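Call for participants: household storage and retrieval study
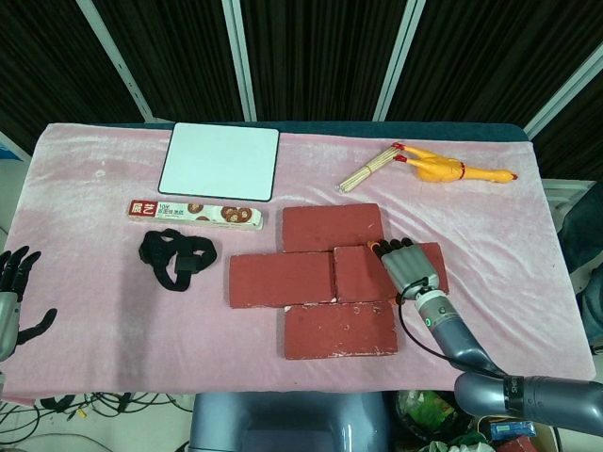 Gunvor Forsberg, on last year's round: the diary took longer than the tests did, and applicants should be told so before they sign anything. The point is accepted. Expect 25 minutes of diary entries per day for 9 days, in addition to one session on site.

Clistis is recruiting 139 adults for a study of how people store small items at home and how long they take to find them again. Keys, chargers, straps, packaged food and stationery are all within scope. Clothing and medicines are excluded.

Requirements
Age 18 or over
Same address since April
At least one other person in the household
Normal or corrected vision
Able to write short diary entries in English

Procedure
Participants complete a floor sketch, keep the diary and attend a two-hour session at the Sarkar building. The session consists of a sorting task, a recall task and an interview. Interviews are recorded as audio only – transcripts are stored under a participant number.

Payment
$400 on completion. Participants who withdraw after the session but before the diary is returned receive half. Parking is not reimbursed.

How to apply
Write to Kamol Sitthichai at the Clistis study office, stating your age, household size and preferred session times (morning or afternoon). Applications close Jun 27, 2026. Households may submit one application only. Questions on data storage go to Jennylyn Cruzado at the same office.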